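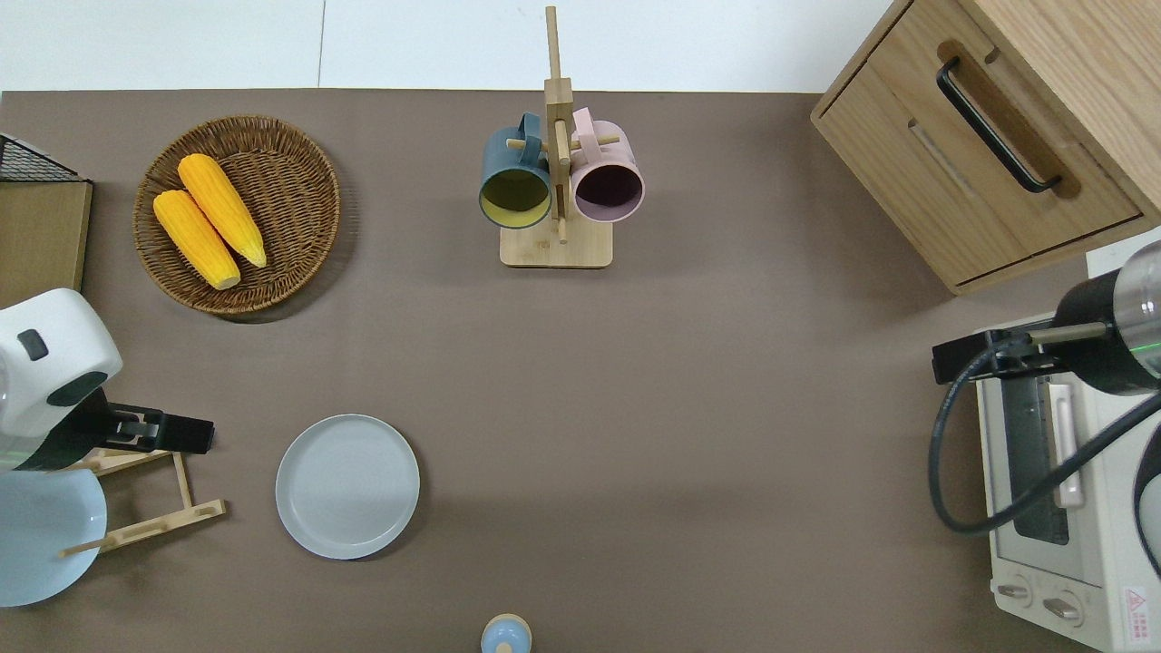 Macarena Aguirre

Small Kitchen Counter Layout: Final Report
Home and Interior Planning, second-year project
July 26, 2025

1. Purpose

The task was to plan the working surface of a one-person kitchen so that everyday things stay within reach and there is still room to prepare a simple meal. I chose to work with a tabletop instead of a built-in counter. Many rented studios come with a sink and one cabinet and little else, and the tenant puts a table next to them.

The meal I planned for was corn on the cob with toast. It needs a place for food waiting to be cooked, a place for plates, something to drink from and an oven.

2. What is on the table

The corn goes in a round woven basket with a raised rim. I first had it in a deep bowl, but the cobs stood up against the side and one rolled out when the bowl was moved. In the basket two cobs lie flat next to each other.

Mugs hang on a wooden mug tree with a square base. My two are a dark teal-blue one, yellowish inside, and a pale pink one that is dark inside. Hanging them saves a shelf, and the base takes up less table than two mugs and a tray would.

The toaster oven is white with a dark glass door and two knobs. It is the largest thing in the layout and everything else was placed after it. I put it on the right, on the same side as the light wood cabinet with the black bar handle. The cabinet holds things that are not used every day.

The black wire mesh rack is in the far left corner.

3. First layout and what was wrong with it

In the first version, drawn in December, the basket was in the middle and the mug tree was at the front. It looked good on paper. When I tried it, I had to reach over the mugs for everything, and my sleeve caught on a peg twice. There was also no clear spot for a plate next to the oven.

My tutor, Danjuma Etim, asked me to make the same meal in each layout and write down every time I had to move one object to get at another. The first layout came to 31 moves over the test week. The second, with the basket at the left and the mug tree at the back, came to 18. I did not time anything. Rodrigo Quintana did the same test in his own kitchen with a different oven and his numbers are in the appendix.

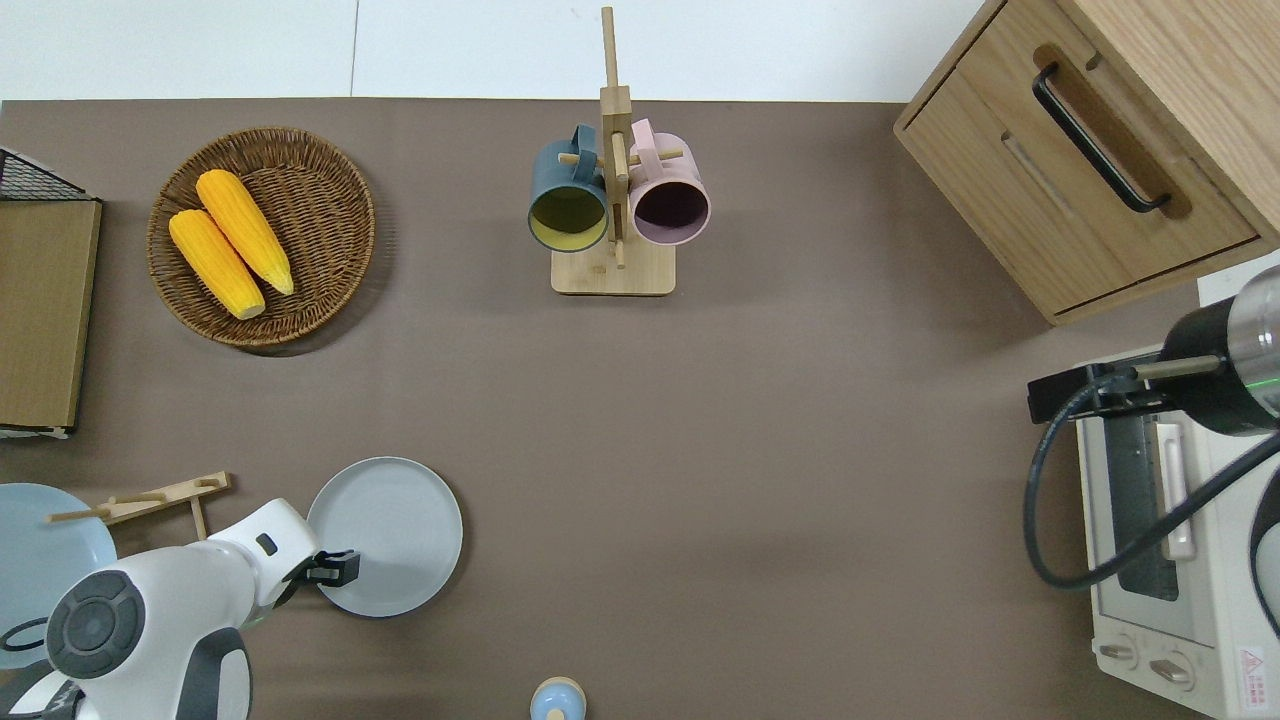 Macarena Aguirre

4. Plates

Plates were the hardest part. A round plate takes a lot of surface and it only stays out for part of the meal. I used a light gray one and a pale blue one. Both belong at the front of the table, with the basket behind them on the left and the oven on the right. Food then comes forward from the basket and goes across to the oven without passing over the mugs.

I tried storing plates upright in the back corner. It worked until the rack was full, and then a plate had to come out before anything else could. I would keep two plates at most on the table and put the rest in the cabinet.

5. Color and surface

The brown tabletop was kept bare. A cloth would have been easier to wash, but the basket slid on the one I tried. Pale plates show up well on the brown. The basket is close to the table in color, and Trinidad Alcaraz pointed out in the review that the yellow of the corn is what you notice first on that side.

6. Limits

The layout is for one person who is right-handed. With the oven on the right, a left-handed user would probably want it mirrored. I have not tested that. I also did not plan for a kettle - there is room for a small one between the mug tree and the oven, but it would need its own outlet.

Appendix: move counts, both layouts, both kitchens.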